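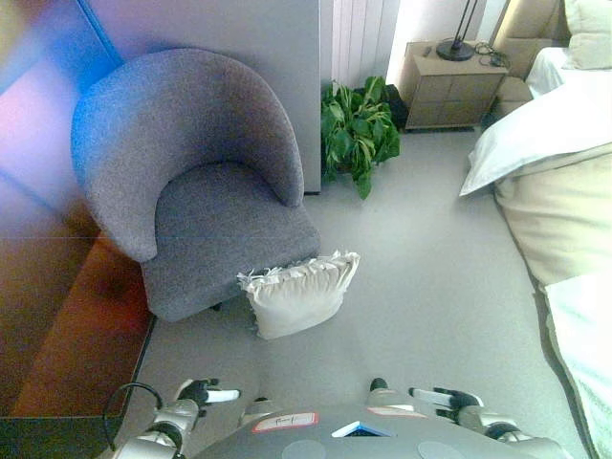

Reviews > Living Room > Armchairs

Kister tub chair, gray: my review after five months

I bought the Kister because my old armchair was too big for the new apartment. My neighbor Chinyere Ezeani has the same model in her reading corner, and I sat in it many evenings before I decided. So I was not buying blind.

Delivery and assembly

The chair came in one box, and only the legs were separate. You screw them in by hand, and the small key in the bag is for the last turn. I needed almost 20 minutes, most of it to get the box up the stairs. One leg did not want to go in straight. I took it out, cleaned the thread and tried again, then it was fine.

Sitting in it

The seat is deep for a tub chair. I am not a tall person, and if I sit all the way back, my feet do not rest well on the floor. A cushion behind the back solves this. My brother-in-law Joscha is much taller and he needs no cushion. The seat itself is on the firm side. In the first weeks I found it too hard, now I like it. For a long film I would still choose the sofa.

The back is round and holds your shoulders, but it gives no support for the head. If you like to sleep in your chair, please look for another one.

The fabric

It is a speckled gray, and dust does not show much on it. Cat hair does. I spilled tea on the seat in September and it came out with a wet cloth and a little dish soap. In the evening, under a warm lamp, the color looks almost brown. By the window it is more blue. Ask the shop for a sample if your walls are a difficult color.

What I do not like

The seat cushion cannot be taken off, so crumbs go down the sides and stay there. You need the thin nozzle of the vacuum cleaner. Also the price went up by 2 dollars between my first visit to the shop and my order. It is a small thing, but it annoyed me.

I give it four stars. For a small room I would buy it again, in the same gray.

Review by Innes Guthrie

Contact | Copyright Gourlay Home Reviews | Back to top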